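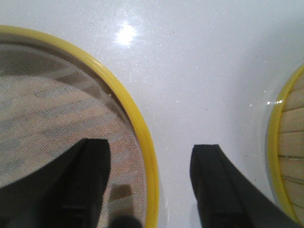
Fine mesh sieve with a yellow plastic rim on a speckled white countertop.

Kitchen > Tools and Gadgets > Sieves and Strainers

Keeping a Fine Mesh Sieve in Good Shape

A plastic-rimmed sieve will last for years if the mesh stays clean and flat. Most of the ones people throw out have a clogged screen or a mesh that has pulled away from the rim. Both are easy to avoid.

Rinse it right away. Hold the sieve upside down under the tap so the water pushes food back out the way it came in. Flour is the exception. Tap out the dry flour over the sink first, then brush the mesh with a dry pastry brush. Water turns leftover flour into paste, and paste sets hard in a tight weave.

If starch has already dried on, soak the sieve in cold water for 20 minutes. Hot water cooks the starch and makes the job longer. After the soak, scrub in small circles with an old toothbrush and a drop of dish soap, working on both sides. Check the seam where the mesh meets the rim. Crumbs and pulp collect there, and a wooden toothpick will lift them out.

For stains from berries or turmeric, spread a thin paste of baking soda and water on the mesh and leave it for 10 minutes before rinsing. Yellow and white rims pick up tomato color too. A little cooking oil on a paper towel takes most of it off, then wash as usual.

Don't push on the mesh with a metal spoon. Use a silicone spatula or the back of a wooden spoon, and keep the pressure near the middle. Don't bang the rim on the counter to knock food loose either. It can crack the plastic, and on a stone or quartz top it can chip an edge. Tap the side with your palm.

Dry it before you put it away. Shake off the water, pat both sides with a towel and leave it standing on its edge for 60 minutes. Hang it on a hook if you have one. If it has to go in a drawer, set it in mesh side up with nothing stacked on top.

Dishwashers are fine for some sieves and bad for others. Look for a mark on the handle or rim. With no mark, wash by hand.

Kaja Venckus
Updated 2024-07-19

Contact | © Clondurby Household Tips | Back to top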